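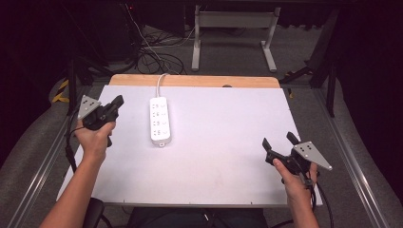
## Bench 2, power strip check, Wednesday

Present: Etenesh Wolde, Mitiku Abera. Entry by E. Wolde.

The white power strip was placed lengthwise on the white sheet, towards the far half of the table, with its rounded end facing the operator and the cord leading away over the wooden edge. This position is to be kept for the remainder of the Stuvgate series. The sheet is to be changed when marked.

Spacing between the strip and the near edge of the sheet was set at 500 mm. Mitiku Abera proposes 700 mm for the next series, and the matter is referred to Desta Kassa for decision.

Points for colleagues:

- The strip is not to be connected to the mains at any time during bench work.
- The cord must retain enough slack to let the strip be turned end for end. On the previous setting it pulled the strip out of line.
- Plugs for the October work have been requested from Weltel. Delivery is outstanding.

Sumeya Kassa is asked to confirm whether the spare strip is still in the Kamel cupboard. Label and log sheet to be completed before the bench is released at 2 pm.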